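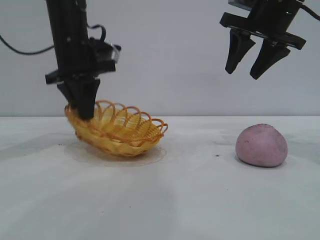

Stallitz Oval Loop Basket, Small – Review

Rating: 4 out of 5

I bought this basket in May to replace a plastic tray that had been on our kitchen counter for years. The tray held tea bags, rubber bands, keys and whatever came out of people's pockets. It worked, but it was ugly and it had a crack in one corner. I wanted something low and oval that would fit between the toaster and the wall, and the Stallitz was the first one I found that wasn't either very deep or the size of a dinner plate.

It comes in a plain box with a sheet of tissue inside and a small card tag tied to the rim. No plastic. The tag has the care instructions on one side and the maker's address on the other. Mine arrived with one loop bent in from shipping. I pushed it back out with my thumb and it has stayed put.

Color

The shop calls this one "honey." It's a golden yellow going toward light orange, and it isn't even all over. The strands look darker where they sit close together and paler where the weave is thin. Put it on a white surface and the orange comes forward. On our oak shelf it nearly disappears. If you have a lot of warm wood in the room, you may want to look at the darker version, which I haven't seen in person.

There was a faint smell for the first few days, something like dry hay. I left it by an open window and it was gone by the end of the week.

The weave

The body is thin strands in a fine lattice, and it's tight. I've kept loose sugar packets, paper clips and wrapped mints in it and nothing has worked its way through. Crumbs do, of course, and so does light – it's a little see-through when the sun is behind it, and I like that more than I thought I would.

The top edge is where the style is. A row of open loops runs all the way around, each one overlapping the next like a scalloped border. It makes the basket look light and a bit old-fashioned. My first thought was that it belonged on a table with a lace cloth. After a couple of weeks I stopped thinking about it.

The loops do have drawbacks. They catch on things. A knitted sleeve will snag if you reach in carelessly, and so will a key ring. They also make a poor handle. If you pick the basket up by one end of the rim, that end comes up first and the contents slide to the other end. Use two hands, or get your fingers under the body. The basket weighs next to nothing, so even hooking the inside edge while you're digging for something is enough to tip it when it's empty. With a few things in the bottom it behaves better.

Size and what fits

It's shallow. That was what I wanted, but read the measurements before you order, as the listing photos make it look deeper than it is. The usable part is the woven body. The loops add height without adding much storage, and small items piled up to loop level will fall out through the gaps.

Things that have worked well in mine:
Tea bags, laid flat
Dinner rolls, with a napkin under them
Hair clips and elastics
Remote controls, as long as they're short

Things that haven't:
Apples (they roll, and two of them fill it)
Pens, which poke out through the loops
Anything heavy, like a full bunch of keys dropped from a height

For bread I'd say it's right for a table of two or three people. A napkin is needed, both for the crumbs and to keep the crust from catching on the weave.

Cleaning

The tag says to wipe with a damp cloth and not to soak. I've wiped the body several times with no trouble. The rim is slower, as dust settles where the loops cross and a cloth just slides over it. A dry paintbrush works. So does a hair dryer on the cool setting, pointed outward and away from the food.

I spilled some coffee in it once and rinsed it under the tap, against the instructions. It dried in the same shape. There's a slightly darker patch on the bottom that I can find if I look for it.

Compared with others

Before this I tried the Orkach oval tray basket and sent it back. It's sturdier, with a plain rolled rim and a flat base that doesn't move at all, but the weave was rough underneath and it left marks on a painted shelf. If you're going to carry your basket from room to room, the Orkach is the better buy. My sister has the Restrepo bread basket, a size up from this one, and it's fine for a bigger family. It takes up too much counter for me.

The Stallitz is the best looking of the three and the least tough.

Buying

I ordered mine from Sternurar, item 461 in their kitchen and table section. The darker color is item 272. Shipping was free over $40, so I added a set of napkins to get there. They had a pair of these at a small discount as well, and I might go back for a second one to put in the bathroom.

One star off for the snagging and for the listing photos. I'd still buy it again for light things that stay in one place.

Update, August: still on the counter, still holding tea. The loop that was bent on arrival has a small split on the inside of the curve, but it hasn't come loose. The color hasn't faded, though it gets sun for only an hour or so in the morning.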